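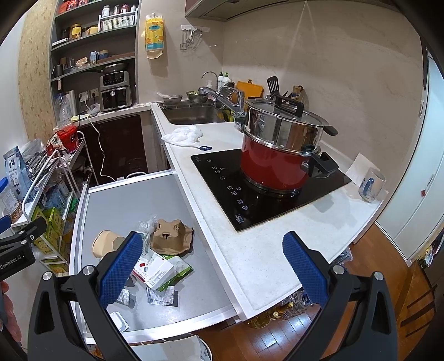

Santeri Rissanen reckons the lead vocal on the Teltora single is a hair sharp all the way through the second chorus and that we shouldn't touch it. Said so by text at some ungodly hour, then again on the phone. His view is that the TV version was tuned to death and everyone who bought a ticket in Birurbridge will want to hear her sing like a person.

Fri 3 September

Agree with him mostly. Listened again on the small speakers, first thing, before coffee. The sharpness is fine. What bothers me is the word "harbour", second time round, where the pitch scoops up from underneath and the double doesn't. Sounds like two different singers. Going to mute the double for that one line and see if anybody misses it.

Did that. Don't miss it.

Vocal chain as it stands, so I can stop guessing:
- big condenser, pad off, about a hand away, pop shield
- Clevico pre, gain just past noon, transformer switch IN
- light compression going in, fast-ish, barely moving
- no EQ to disk. Leave it that way please!!

Whoever had the Clevico last week left the low cut on. Found it after the first pass. Kept the pass anyway, it's only the verse harmony and it would have got cut there in the mix.

Harsh patch at around 700 on the chorus belts, nasal more than harsh. Narrow dip, 2 dB, automated so it only comes in on the chorus. Tried a dynamic band, it pumped. Static and automated is duller to do and sounds better.

Tempo. The show used a cut-down arrangement that ran quicker than the demo and she has been singing it at the telly speed since March. Demo speed now feels like wading. Stretched the rhythm guitar to match and the stretch is audible on the held chords, a sort of warble. Needs replaying. Kemppainen has the acoustic and half the drum mics until the weekend gig is out of the way, so guitar is next week's problem. Parked with a scratch part, coloured red in the session, DO NOT bounce this as if it's final.

Bridge: she wants the choir. I don't. Compromise is three of us round one mic doing oohs, sung quietly and well back. Did two rounds of it with the lift noise in the background of the first. Second one is ok. Panned wide, rolled off the top, a bit of the long plate. It does lift the thing. Grudgingly.

Middle eight lyric still open. The version on the board has "every light in town", the version on her phone has "every light come down". She sang both today, in different takes. Have marked which is which in the comments but they need to pick before I comp anything, otherwise I'll be stitching vowels at midnight again. I like the second one. Not my song.

Comp notes, lead:
- v1 mostly take four, last line from the warm-up (the breath before it is lovely, keep)
- pre-chorus take six
- chorus one take six, apart from "never", clipped consonant, swapped for take two
- verse two is thin on choices. Take five if we have to. Would rather she had another go when she's rested
- outro ad libs: all of take seven, don't tidy

Session is 176 on the drive list, not 167, I wrote it down wrong on the box and then spent ages looking at somebody's podcast. Box relabeled. Backup done to the grey drive and the other one. The grey drive took forever and made the ticking noise again, would like it retired before it retires itself.

Rough mix sent at lunch. Came back with:

Santeri says more kick, less clap. He always says that. He's right about the clap, it's the stock one from the demo and it is doing the same job as the snare. Down a lot in the verses, off in the bridge. Kick left alone for now.

Label person wants a shorter intro for radio. It's already short. Could start on the vocal pickup with no intro whatever, made a version of that as an alt and to be fair it works, grabs you. Named it "no intro" so there's no mystery.

She says her voice is too loud. Singers off the telly are used to hearing themselves with the whole band under and an audience on top, dry in a room it must be odd. Turned it down a touch on her copy only and kept ours where it was. Will compare in the car.

Live set question came up too. Track version for the Birurbridge date needs stems: drums, bass, keys, BVs, click, plus a cue track with count-ins. Last time the count was on the wrong side and the drummer got the backing vocals in one ear for the whole opener. Check left/right on headphones before it leaves here. Also the key: she's doing it a semitone down live. So either re-pitch the BVs (horrid) or sing them again in the lower key while we've got people in. Sing them again. Half an hour, tops.

Invoice for the strings player still not in, ref 1163, chase.

To do
- decide town / down
- replay acoustic when it's back from Kemppainen
- verse two lead, one more try
- lower key BVs
- new clap or no clap
- car test

Headphone extension by the booth door crackles if you stand on it. Taped up, needs a propper fix. Spare is in the top drawer under the capos.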